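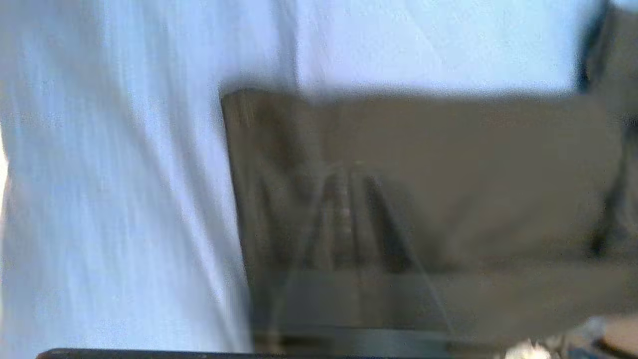 Figure 1. Pale blue-white fabric with soft vertical folds.

Household Textiles: Care, Laundering and Storage
Handout to Unit 5
Module leader: Hartmut Kettler
Revised 2025-11-18

1. Scope of the unit

This unit deals with the care of textiles in places where people live or stay: private homes, guest houses, residential schools and small care homes. It covers sheets, towels, curtains, table linen and loose covers. Clothing is treated in Unit 6 and carpets are not part of the module.

Students should have read the handout on fibres before the lecture. The terms cellulose fibre, protein fibre and synthetic fibre are used below without further explanation.

2. What soiling is

Soiling falls into groups which behave differently in the wash. Water-soluble matter, such as salt, sugar and most sweat, will leave the cloth in plain water. Grease and skin oils need a detergent. Pigment soils, including soot, clay and fine dust, must be lifted from the fibre and then kept in the water so that they do not settle back. Stains from tea, wine, fruit and grass are coloured substances and are treated by bleaching. Blood, egg and milk contain protein and should be soaked in cool water first, as heat will fix them.

Most articles carry more than one kind. A pillowcase, for instance, will hold salts, skin oil and a certain amount of dust, and a wash programme has to be chosen with all of these in mind.

3. The four factors of washing

The result of any wash depends on four factors: chemical action, mechanical action, temperature and time. If one is reduced, at least one of the others must be increased. A low-temperature programme therefore runs longer, and a short programme needs more heat or a stronger product.

Mechanical action is the factor most often misjudged. An overfilled drum leaves the load no room to fall, and the soil stays where it is. Very light loads wear the fabric more than necessary and tend to spin out of balance. Ottmar Ostermann will show the difference in the practical session with two drums of the same size.

4. Water hardness

Hard water contains dissolved calcium and magnesium. These combine with soap to form a grey deposit, which builds up in the cloth and makes towels stiff. Modern detergents contain softening agents, but the dose must be matched to the local supply. The dosing table on the packet should be read before the first wash in any new building.

The guest house at Hoseditz is used as the case study for this section. Its towels had turned grey although the detergent had been dosed as before - the supply had been changed in February and the new water was considerably harder. Dirk Buschmann's report on the case is in the module folder.

5. Drying and finishing

Cotton and linen may be tumble dried at full heat, but they should be taken out while very slightly damp if they are to be ironed. Synthetic curtains should be hung while still damp so that the creases drop out under their own weight. White cotton may be dried in full sun. Dyed articles should be dried in the shade.

Flat articles are folded with the selvedges together. Creases should not be pressed hard into linen that will be stored for a long time, as the fibres break along the fold.

6. Storage

Cupboards should be dry, aired and lined with plain paper or washed cotton. Freshly washed stock goes to the bottom of the pile, so that all pieces are used in turn. Starch is to be washed out before long storage - it attracts silverfish.

7. Set work

Written task: draw up a laundering plan for the case study building, with a programme, a dose and a drying method for each group of articles. The plan should not exceed 570 words and carries 100 marks. Work is to be handed in to Bastian Meinecke at the module office.

Reading: Kohlhase, lecture script on detergents, chapters 2 and 5. Copies are held in the department library and may not be taken away overnight.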